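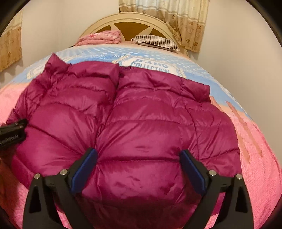

quiltedquail wrote: Please don't put a down jacket in one of those vacuum bags over the summer! I did it with mine and it never puffed back up the way it used to, and I still feel bad about it.

Home > Forums > Closets & Laundry > Winter Coats

Search this forum Go

Folding a puffer for storage without flattening it
Started in September by lintandlavender

Thank you, quail, that's the very thing I was afraid of. I have two drawers under the bed and one narrow closet, and my magenta puffer takes up more of that closet than all my dresses put together. It's a 600 fill, bought on sale at Petersen years ago, and I love it more than is sensible. My sister-in-law swears by the Zultitz vacuum bags and gave me a pack of 3, so I feel a little guilty leaving them in the wrapper, but I'd like the coat to last.

drawerdweller, 9:40 pm
I'm going to disagree, kindly. I've used vacuum bags for our whole family's coats for years, and they come back fine after a tumble on low with a couple of tennis balls. Just don't suck every last bit of air out. If you have the closet space, wonderful, but plenty of us don't!

quiltedquail, 9:52 pm
Tennis balls do help, I'll give you that - but my coat had been through the dryer three times and the shoulders were still flat. Maybe yours are synthetic? The polyester ones seem to forgive a lot more.

drawerdweller, 10:05 pm
Two are synthetic, two are down. The down ones are the older pair. So there!

lintandlavender, 10:31 pm
Well, you two have kept me up past my bedtime, and I've been trying things on the bed while I read. I lay it front side up with the collar toward the pillows and the hem toward me, and smooth the sleeves out to the sides before I do anything else.
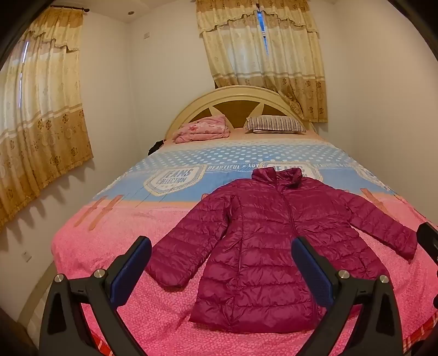
Then I bring each sleeve in across the chest, fold the sides toward the middle, and roll up from the hem, nice and loose, pressing the air out with my forearms as I go. Mine ends up about the size of a bed pillow. I tried rolling from the collar first and it kept springing open on me, so hem first is my vote (unless somebody has a better trick, and I'm all ears).

pocketfluff, 10:48 pm
Zip it all the way before you roll. I also slip mine into an old cotton pillowcase, and it has kept the dust off beautifully. I paid $25 for a Movero storage sack once and the pillowcase does the same job.

drawerdweller, 11:02 pm
Pillowcase, yes. On that we can all agree. Wash the coat first, though - collar grime sets over a summer.

lintandlavender, 11:15 pm
Washing tomorrow, then. I've got half a bottle of Pliltero down wash under the sink and I think it's still good. Does anyone know if I can use it in a top loader with the post in the middle?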